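Ticket 346: Scheduled invoices from Castora going out twice
Product: Castora Billing, hosted
Customer site: Wodville office
Priority: Medium
Status: Resolved

Reported problem

Since the December update, some customers on monthly billing get the same invoice email two times. The copies have the same invoice number and the same total. The second one arrives 78 minutes after the first. Only one invoice shows in the ledger, so the balances are correct, but the front office is taking calls from customers who think they owe double.

Affected: monthly accounts in the Wodville group. Accounts in the Wadby group are on the same template and get one email each.

What the customer had already tried

Logged out and back in. Cleared the browser cache. Turned the schedule off and on again from the Billing page. Re-saved the email template. None of these made a difference on the next run.
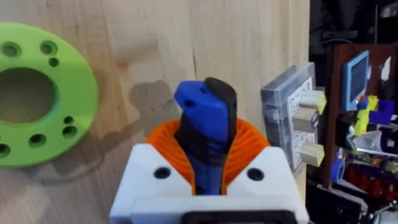
Are the customers being charged twice when they get two emails?
The card or bank charge is tied to the invoice number, and each number can only be charged once. The payment log for the last run has a single charge per account. Customers who paid by hand from both emails would have seen an "already paid" page the second time.

Log

9:10 a.m. Pulled the mail log for the last run. The run is set to send in batches of 800. First batch completed. Second batch shows as "timed out" and then "retried." The duplicate emails all come from the second batch.

9:35 a.m. Compared with Wadby. That group is small enough to fit in one batch, so it never reaches the part of the job that fails. This explains why only Wodville is affected.

10:05 a.m. Checked the mail relay, which is run by Kleinschmidt. The relay accepted every message on the first try. The confirmation came back to us late, after our job had stopped waiting for it. The job marked the batch as failed and put it back in the queue.
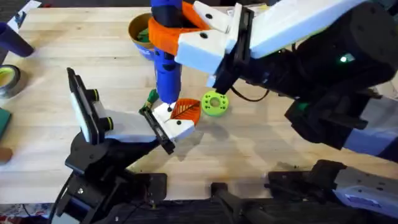 10:20 a.m. Looked at the timeout setting. It was changed in the December update from 2,000 seconds to the new default. The release notes list this under "Performance" and do not mention mail jobs. The old value was long enough for the relay to answer on a full batch. The new one is too short.

10:45 a.m. Put the old value back on the test copy and ran the job with outgoing mail sent to a test mailbox. One message per account, no retries in the log.

11:15 a.m. Repeated the test with the short timeout to be sure. Second batch was retried and the duplicates came back. Cause confirmed.

Fix applied on the live system

1. Paused the monthly schedule from Billing, Schedules.

2. Opened Settings, Mail, Advanced and set "Wait for relay" to 2,000. The field is in seconds. Do not type a comma, or the page saves it as 2.
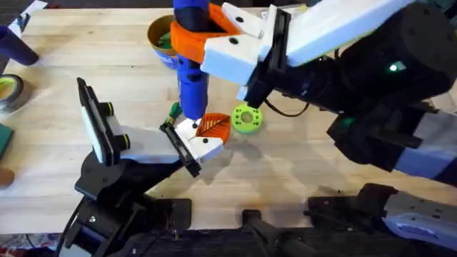 3. Cleared the retry queue. Any batch still marked "timed out" will be sent again when the schedule restarts, so this has to be done first.

4. Turned the schedule back on and checked that the next run time was correct.

Follow-up

The customer asked for wording to send to people who got two copies. Suggested text: "You may have received your invoice twice. Both emails are for the same invoice and only one payment is due."

Customer reported after the next monthly run that no duplicates came in. The timeout will have to be checked again after the next update, as updates can reset the Advanced page. A request to keep custom values during updates is open with development.

Closed.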